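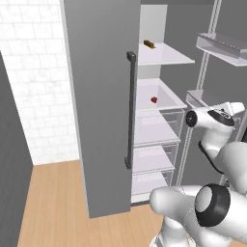

Figure 3. Simulated kitchen with the refrigerator open and the arm reaching towards the compartment.

4.2 Rules for reporting trials with doors and drawers

Results from household tasks are hard to compare when each group decides for itself what counts as a finished trial. The Matlala rules, which we follow in the rest of this paper, fix the starting state, the end state and the list of contacts that make a trial void. This section sets out how we applied them to the refrigerator tasks in the Drakberg kitchen set.

The starting state must be written down in full before any trial is run. For a refrigerator this means the opening angle of each door, the position of every shelf, tray and drawer, and the place of each food item. In the state shown in Figure 3 both doors are open, one item lies on the upper shelf and a second, red one in the tray beneath it, and the drawers appear empty. A report that says only "fridge open" does not meet the rule.

Contact with a door is allowed only at its handle, unless the task text says otherwise. Motaung and Engelbrecht found that earlier reports often let the forearm push a door aside and still scored the trial as a success. We logged contacts for every link of the arm, including the shoulder, and marked a trial as void if any link other than the gripper touched a door, shelf or bin. Of 500 trials, 134 were void under this rule. They are listed separately in Table 4 and are not counted as failures.

Food items need their own limit on grip force. We set it per item in the Premorik settings file and kept it the same for all policies under test. Where the simulator had no measured stiffness for an item, we used the default value and said so in the table.

The end state is checked after the arm has come to rest. An item dropped from the gripper and landing in the right place by chance is scored as a failure, even if its final position is within tolerance. Two readers, Bongani Motaung and Zinhle Engelbrecht, went through the disputed trials without knowing which policy had produced them. The logs were replayed in Skokia at half speed for this step, and the readers' decisions are kept with the trial records.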